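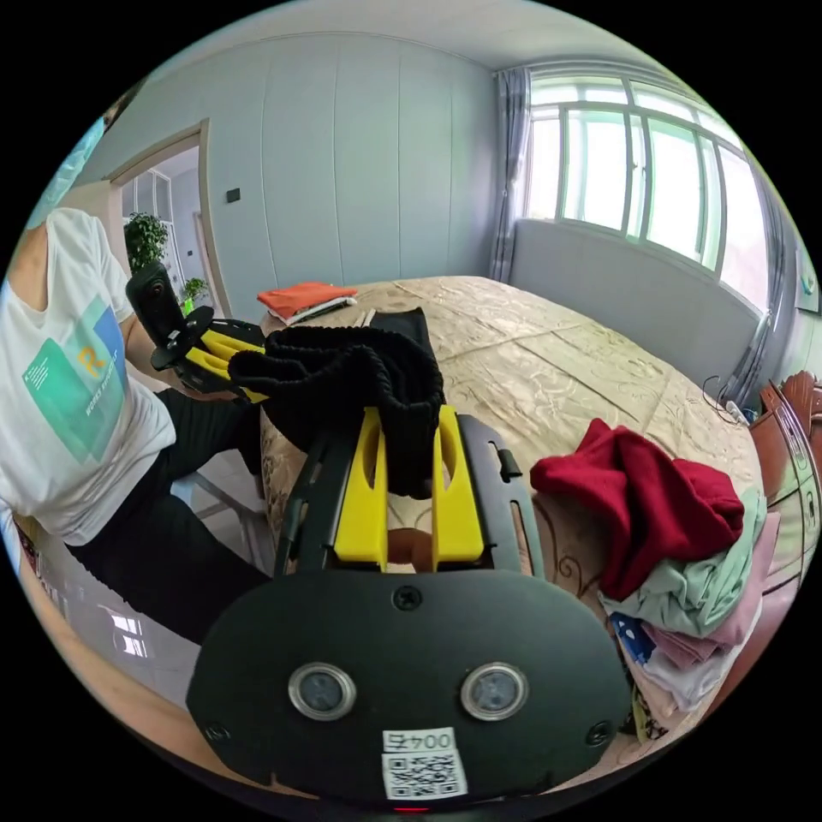

Fig. 1. Black knitted item, beige bedspread behind.

Treritz Pole Bean Records

Sowing, emergence and harvest records for pole beans grown in open ground at Dekcombe. Compiled by Ginette Arsenault. Last revised Thu 9 May.

Contents

beds.csv – one row per bed: bed code, soil texture, aspect, previous crop
sowings.csv – one row per sowing: bed code, variety, sowing date, depth, seed source
emergence.csv – daily seedling counts by sowing
harvest.csv – picked weight by bed and picking date
notes.txt – free text, not cleaned

All files are UTF-8, comma separated, with a header row. Dates are year-month-day. Weights are in grams. Depths are in millimeters. A blank cell means the value was not recorded. A zero means it was recorded as zero. Please keep the two apart when you import, as some spreadsheet programs fill blanks on their own.

Plots

The data cover 15 beds. Each bed holds one row of poles set 20 cm apart, with two seeds sown at the foot of each pole and the weaker seedling cut off at soil level after the second true leaf opens. Seedlings lost to slugs were replaced only in the first week. Replacements carry the flag R in sowings.csv and should be left out of any emergence rate.

Beds 7 and 8 share a drip line and were watered together. Do not treat them as independent. Bed 8 is also shaded by the hedge from midafternoon, and its aspect code was wrong in earlier copies of beds.csv.

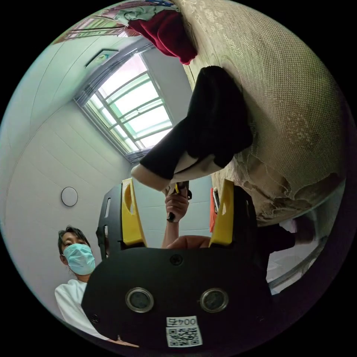
Issue 15, page 7

Varieties

Fortin is the reference variety and appears in every bed at least once. It is a flat green bean with white seed. The other varieties are listed by short code, and the codes are spelled out at the top of notes.txt. Two of them were bought under different names and may be the same bean. They have been left separate.

Collection

Counts were made in the morning, before watering. A seedling was counted once both seed leaves had cleared the soil. Beans were picked when the seeds could just be felt through the pod, then weighed the same day on a kitchen scale. Pods left to dry for seed are not in harvest.csv.

Entries were typed up in Umulance and exported by table. The export cuts any note longer than one line, so long remarks were copied by hand into notes.txt and may not match the row order of the tables.

Known problems

Harvest weights for the last part of August are too low in the outer beds. Deer got in, and the eaten pods were not estimated.
Sowing depth was measured with a marked dibber and is less certain in the clay beds.
Soil texture was judged by hand, with no lab test.
Bed 7 has two rows for the same picking date. Both are correct – add them together.

Use

Free to use and change with credit to the compiler. Corrections should give the file, the bed code and the date of the row.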